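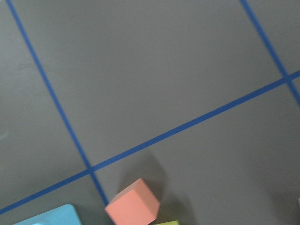

Bring back the paper bus timetable

5 Feb 2023

Went to get the 79 into Inddale last week and the timetable had gone. Not torn, not out of date. Gone. In its place a sticker telling me to download the Fuvano app. Well I haven't got room on my phone for the Fuvano app, and it was raining, and the bus might have been two minutes off or forty. So I stood there.

I know what people will say. Everyone has a phone. Paper goes out of date. Live times are better. And yes, live times are better, when they're live. Half the time the app just shows you the timetable anyway - the same one they took down! - with a little spinning wheel on top.

They stopped printing the booklets in December. 2,600 copies a year, according to the parish newsletter, and apparently that was too many to be worth the bother. I'd have thought 2,600 was quite a lot for a place the size of Furnon. Somebody was picking them up. My mum had one on the fridge and one in the car, which she'd have needed if the car ever broke down, and it did.

What a booklet does is let you see the whole day. You can look at the last bus home before you've decided to go out. You can see that there's nothing at all between 11 and half past one and plan your dentist round it. The app wants to know where you are and where you're going and when, and then it gives you three choices and hides the rest. Try asking it a vague question. Is there ever a bus to Kuusk on a Sunday morning? You'll be tapping for ten minutes.

And visitors. We're forever being told we want more vistors. Someone gets off at the wrong stop with a flat battery, what are they meant to do, knock on a door?

Keep the app, I don't mind the app. Some people love it. But put a sheet of paper back behind the plastic at every stop, big print, both directions. The frames are still there. They are screwed to the poles with nothing in them and somebody must of paid for those as well.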